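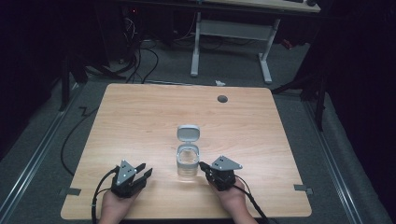 September, bench book, Kerkico night cream, second entry. Bech's rep is still telling us that their new emulsifier gives "measurably better hydration overnight" and that we can drop the glycerin by half without anyone noticing. I don't believe it and I'd like that written down before I look at any more readings. What we have from them is one chart with no units on the side axis and a paragraph about lamellar structure. The other thing on my mind is packaging, where the marketing side wants something like the small clear container on the table with the white hinged lid flipped up. It's a handy shape and easy to open with greasy fingers. My worry is everything that happens to a cream in a pack that gets left open beside a sink, and see-through walls don't help when half the oils in the formula dislike light.

Bench notes Formulas Stock Stability Older Newer Search

What was made

One batch, 1,000 g, Bech emulsifier at the level on their sheet, glycerin cut by half as they suggest. Water phase and oil phase heated separately, combined, homogenized, cooled with slow stirring. The preservative and the vitamin E went in after it came down to a sensible temperature. Osaze Abubakar did the weighing and I did the stirring. pH needed one small correction with citric acid.

It looks nice. I'll give them that. Glossy, white, holds a soft peak, no smell apart from a faint waxiness from the shea. But a cream on the day it's made nearly always looks nice, and the old formula did too, right up until it went grainy on the shelf.

After filling the stability samples and setting aside what we need for the forearm test, there's 221 g left over. It's in the fridge with a label. Please don't take it home.

Forearm test, first pass

Six people from the building, old cream on one inner forearm and new on the other, same dose by syringe, readings with the Kornitz meter before and after. The new cream came out a bit higher in most of them. Orhun Akyol was pleased and wanted to call Bech straight away. I asked him to hold off, for these reasons:

The room was not the same from morning to afternoon. Somebody had propped the door and the humidity drifted. The Kornitz cares about humidity more than its manual admits.

We always put the new cream on the left. I should have mixed that up and didn't. My fault entirely.

Everybody knew which was which. The old one is slightly yellow, so there's no hiding it without tinting the other.

A moisture meter reads how well the outer skin carries a charge. Put plain water on an arm and it will go up. Put salt water on an arm and it will go up a lot. So a higher number soon after application may only mean there's more cream still sitting there, and this cream does sink in slower than the old one.

Also, nobody in that group has dry skin to speak of. If Kerkico is going to sell this to people with tight, flaky cheeks in winter, then office workers' forearms in September are a poor stand-in.

Feel

Asked people to write down words before talking to each other. Got "rich," "sticky at first," "fine," "better than the other," "sticky," and one blank card. I agree with sticky. It drags for a while and then goes away. Cutting glycerin ought to have made it less sticky, so either the emulsifier is adding its own tack or the xanthan is too high for this system. I would bet on the xanthan. Osaze bets on the emulsifier. Easy to check, so we should check it and stop arguing.
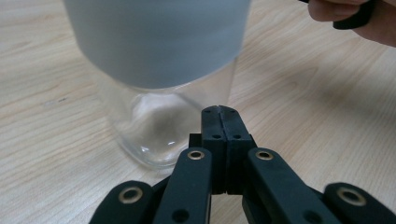
Packs

Fidley can supply either glass or plastic in the size we want. Their sales sheet says glass "keeps actives fresher," which is a stretch. Glass lets less oxygen through the wall, yes. The oxygen that matters to a night cream mostly comes in over the top every evening along with a finger. And clear glass does very little for light.

My own preference is an airless pump, and I know it's ugly and I know it costs more. If the client insists on an open-mouth pack then I want the preservative challenge test run on this exact formula with this exact glycerin level. Glycerin ties up some of the free water, and we've just taken half of it out. Passing with the old formula tells us nothing about this one. Orhun thinks I'm being fussy. Maybe, but a failed challenge test after the labels are printed is a bad afternoon for everyone.

To do

Repeat the forearm test with sides shuffled, door shut, and a bare patch on each arm as a control. Read again at 5 hours, when whatever was sitting on the surface should be mostly rubbed off.

Make a small version with the old emulsifier and the reduced glycerin. We skipped it and it's the one comparison that would tell us whether Bech's stuff is doing anything at all.

Make another with less xanthan.

Ask Bech what the side axis on their chart is. Ask again, I mean. The first email got a brochure back.

Warm oven samples go in tonight, Osaze has the key. Freeze-thaw starts once there's space in the small freezer, which currently holds somebody's peas.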